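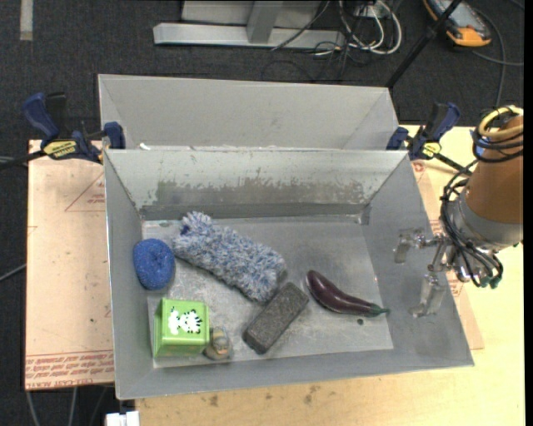
A reader asked under our last gallery whether the bins of a picking cell must really be clamped down, as his own stand free on the table and the robot finds them every time. He also wrote that he would spend the money on a better gripper.

We answered him shortly there, and the long answer became this page. It is about the care of one cell, which we call Drustis, in our room at Jisov in Fakley. The cell has one arm, one gripper and two metal bins, and its work is to take mixed objects from one bin and put them in the other. When all is moved, it changes direction and starts again. The notes are by the three of us who share the maintenance, and they are in the order in which we do the work, with some stories between.

Posted May 5, 2019
101 shares · 31 comments

Two bins, two clamps.
The bins stand back to back and are held near the line where they meet, with one blue bar clamp on each side. Before we had clamps we used tape. The fingers sometimes touch a wall on the way down, and each touch pushes the bin a little. One millimeter is nothing, but after a weekend of running it was more than a centimeter, and then the arm started to come down on the rim. So to our reader: if your robot never touches the wall, please leave the bins free. Ours touches it.

How tight.
Tight enough that you cannot move the bin with one hand. More than this is harmful, as the side walls are thin and they bend inward under the pads. In July we had a bin with a bent side, and the planning software still believed in a straight one. We lost a full day before somebody put a ruler on it.

The worn band on the wall.
On the far wall of the front bin the coating is scraped away in a ragged band, and the metal tone changes from pale gray to darker gray and brown. We do not paint it. We tried paint once on an older bin, and it came off in flakes that went into the objects. What we do is to pass a fingertip (with glove) along the wall every Monday and look for sharp places. A sharp place is sanded by hand with fine paper and wiped.

The floor of the bin.
It is scuffed and it shines. For a depth camera a shiny floor is an unpleasant thing, you get holes in the picture and sometimes a small mountain where nothing is. We keep a reference image of the bin with no objects, taken again after every cleaning. If the new one differs too much from the old one we first move the lamp, and only then we touch the settings. The order is important to us – a setting that was changed to fight against a lamp stays in the file for years.

Objects in use.
A rounded sponge, a shaggy blue-and-white duster, an eggplant, a bright green box with a striped animal on it. We want soft and hard together, and dull and glossy together. The duster is the most difficult for maintenance, because of its fibers. After a long run with it we look at the finger joints with a hand lamp and take the fibers out with tweezers. Please do not use compressed air for this, it blows them deeper inside.

Putting a box close to a corner.
We do it on purpose when we check the reach. If a box stands in the corner and the arm refuses to go there, the safety margin around the walls is too large. If it goes there and you hear metal, the margin is too small. Our value was found like this, by ear, and it has to be found again each time a bin is replaced.

Fingers.
Two shiny, partly transparent-looking fingers of different attitude: at rest they do not hang in the same manner, and new colleagues often report this as a fault. It is not a fault in our cell. A fault is when the upper one does not come back to its place after opening. We open and close ten times without load and watch only that. Every 4000 grasps the fingers come off, the pins are cleaned and get one drop of light oil, and the extra oil is wiped away completely. Oil on the fingertips means oil on every object, and then you clean the full set.

Spare fingers.
They come from Sitthichai, always as a pair. We made the mistake to change only one, with the idea of saving the other. An old finger and a new finger do not close at the same point, and thin objects turned in the grip. Now we change both and keep the better old one in a drawer for tests.

The cables at the wrist.
This is the part of the cell which gave us the most work, so it gets more lines than the others. The black bundle goes down at the side of the wrist and makes a loop underneath, near the small green connectors. The loop must stay. People with a love for order want to pull it short and fix it with ties, and it looks very nice until the wrist turns to its limit. We had a connector pulled half out in this way. The signal came and went, and naturally it was always good when we were looking.

Our test for the loop is simple. Drive the wrist slowly to both ends of its turn, with a hand on the stop button, and look if the cable is ever straight. If it is straight at any moment, give it more length. After that, push each connector with the thumb. We do this every 1000 grasps and also after any crash, even a light one.

The yellow hose.
Higher on the arm the hose is coiled, with loops of black cable wrapped just under it. We know it is not elegant. A proper hose guide was ordered two times, and both times it did not fit the diameter of the link. With coils you have to check for rubbing: turn each coil a little and look at the side that was against the arm. A dull spot is fine, a flat spot is not. We mark the place with a pen and look again next week – if the flat spot has grown past the mark, the hose is changed.

Under the bins.
The table top is light yellow wood, and there are boards on it with the tan protection sheet still on them, printed in red with CELL-CAST ACRYLIC. We leave the sheet on. It costs nothing and it keeps the surface from scratches when the bins are taken out and put back. When you lift a bin, do not slide it, the rim takes the sheet with it and then you have a fold, and a bin on a fold is not level.

Level.
A short spirit level, once along the long side and once along the short side, in both bins. It takes one minute. If round objects always collect at the same wall, this is the first thing to check and not the picking program.

Crumbs and scraps.
Small pieces of paper or label like to stay on the edge where the bins meet. A brush is enough. They are light, but the vision has more than once proposed such a scrap as an object, and the arm then goes with great seriousness to pick it.

Clearing the carpet.
Cables on the floor around the cell are our weak point and we say it openly. The rule is that no cable may be stepped over during a manual drive, and before we switch on, one person walks around the table and moves what can be moved. A cable duct for the floor is in the plan for July.

What we write in the book.
The number of grasps, which clamp was opened, which finger was removed, and the name of the person in initials. We do not write "checked, OK". We write what was checked. When the connector fault came, the old pages with "OK" were of no help, and the one page with "pushed green plugs, left one moved" showed us where to look.

If you have a different method for the hose, please write it in the comments. We are above all interested in arms of a similar size, where the guide from the catalog does not fit.

Share this gallery
31 comments · Load more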